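Do Reusable Cups Pay Off? A Look at the Nandel Campus Cup Program
Project report, Introduction to Environmental Studies
October 3, 2022

Background

The Nandel campus started lending out hard plastic cups last year. You borrow one at the coffee counter, drink from it, and drop it in a return bin. The cups come from a supplier called Halim, and the posters by the counter say that every borrowed cup "saves a cup from the landfill." Our group wanted to know if that line holds up. We went in doubtful and we are still doubtful, though for different reasons than we expected.

The idea itself is simple enough. A reusable cup takes more material to make than a paper one, so it has to be used many times before it comes out ahead. The poster skips this part. It counts a saving from the first drink, as if the cup and the hot water to wash it cost nothing.

What we did

We asked 116 students to fill out a short survey outside the main coffee counter and the smaller one in Lelmont Hall. We also borrowed the counter's own sign-out sheets for two weeks and checked how many cups came back. The washing is done in the Lelmont kitchen, so we asked the staff there how often they run a load and how full the racks are.

We should say up front that the survey was not a random sample. People who stop to talk about cups are probably people who like talking about cups. We offered no reward for filling it out, and a lot of students walked past.

Survey results

Of the 116 students, 87 said they had heard of the program. That sounds good until you look at the next answer. Only 40 had ever borrowed a cup, and just 3 said they borrowed one every day. The rest of the borrowers picked "once or twice" or "now and then."

The most common complaint was the return bins. There is one by the library steps and one in Lelmont Hall, and neither is near the lecture rooms where people finish their coffee. Several students wrote that they had a cup sitting at home and kept meaning to bring it back. A cup on a dorm shelf holding pens is not saving anything.

A few students wrote that they already carry their own mug. The poster has no place for them, but they may be doing better than anyone in the program — they use a cup they own and nobody has to chase it down.

Returns and washing

The sign-out sheets were harder to use than we had hoped. Some pages had no return column filled in, and on others the same cup number showed up on two lines with no return between them. Either the cup was returned and not marked, or someone wrote down the wrong number. We left those lines out, which may make our return rate look better or worse than it really is. We can't tell which.
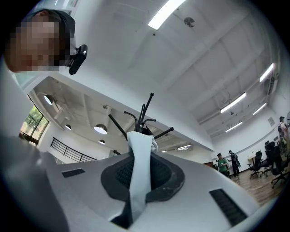
The kitchen staff told us the racks often go through partly empty in the morning, when there are not enough cups to fill them and the counter needs clean ones. A half-full load uses the same water as a full one. Halim's leaflet gives a break-even point that assumes full racks and cups that last for years. We found no source for either of those numbers in the leaflet, and we would not repeat them without one.

We also looked at a short write-up of a similar program in Zatovstead, where borrowers pay a deposit. The write-up calls it a success but never says how many cups were lost. We don't think it proves much either way.

What we think

We can't say the Nandel program is a waste. We don't have a full count of cups bought, lost and washed, and without it any claim is a guess, ours included. What we can say is that the poster claims more than anybody on campus has measured.

We would like to see a bin near the lecture rooms, a small deposit, and a sign-out sheet with a return column that gets filled in. If the counter tries any of these in November, the survey should be run again with the same questions, and at different times of day. Ours was done mostly before noon, and the afternoon crowd may have given other answers.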